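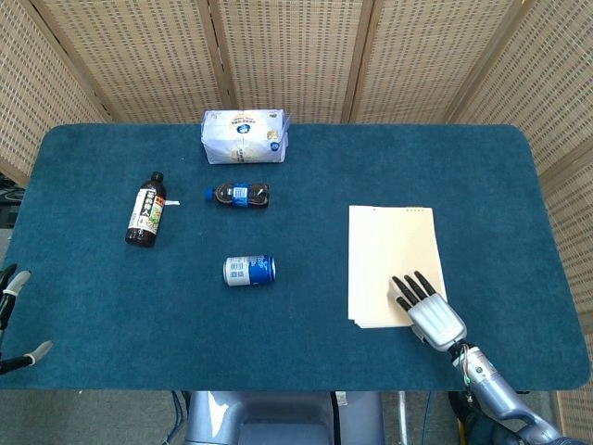
Big Band News

Trondale finally gets its big band back this November

2023-09-20

Good news for those of us who have been complaining (loudly, in my case) about the lack of large-ensemble jazz on this side of the river. The Kirberg Jazz Orchestra is coming back to the Trondale Playhouse for two nights in November, and it's bringing a new record along with it.

The album is called Buteo, after the family of hawks, and it's the band's first since the live set they put out before the long layoff. I got to hear a rough mix of five tracks last week and I've had the title tune stuck in my head ever since. It opens with nothing but bass clarinet and brushes for what feels like forever, and then the trombones come sliding in underneath, very low, very slow, and by the time the trumpets show up you've kind of forgotten there were going to be trumpets. I jumped in my chair a little!

If you only know Kirberg from the summer park concerts, where they mostly stick to Basie charts and the odd movie theme, this is going to sound like a different outfit. There's still plenty of swing in it. The second track is a straight-up shuffle with a tenor solo that had me grinning, and there's a blues near the end that could have been written in 1958. But a lot of the new material moves in long stretches without much of a tune on top, and the rhythm section gets to stretch out in a way they never could with people eating potato salad ten feet away. My one gripe so far is the electric piano, which sits too high in the mix on the ballad. Maybe that'll be fixed before it's pressed. It was a rough mix, so I'll hold my tongue until I hear the finished thing.

The Playhouse holds 529 with the balcony open, and I'm told the balcony will be open both nights. The last time the band played there, tickets were gone before I got around to buying mine and I ended up listening from the lobby with my coat on, so I'm not making that mistake again. Seats go on sale at the box office and on the Playhouse site next week. The first night is the whole album in order, no intermission. The second is a mixed program, with half the album and then a set of older charts the band is picking by mail-in request. Yes, on paper, there's a box for the slips by the ticket window. I've already put in for the old arrangement of "Caravan" - the one with the double-time ending - and I'd take it kindly if a few of you did the same.

Opening both shows is Bhutto, the trio a lot of you will remember from the Tuesday sessions at the old pool hall. Guitar, organ and drums, no frills, and they play a lot louder than you'd expect from three people. They haven't got a record out yet, just a couple of songs floating around online, but the organ sound alone is worth getting there on time. I've never once heard them play the same tune at the same speed twice, and I mean that as a compliment.

As for the record itself, the band raised a little over 4,000 dollars from the spring raffle and the bake tables at the park shows, and all of it went toward studio time. It'll be out on CD and vinyl, with copies for sale at the Playhouse on both nights before it turns up in stores. No word yet on whether it'll be on the streaming services. I asked and got a shrug.

One more thing for the parents out there. The Playhouse is letting high school band students in free to the afternoon sound check on the second day, as long as a teacher signs them up ahead of time through the box office. I would have given my left arm for something like that when I was fifteen and fumbling my way through second alto.

I'll have a full review of Buteo once I've got the real thing on the turntable.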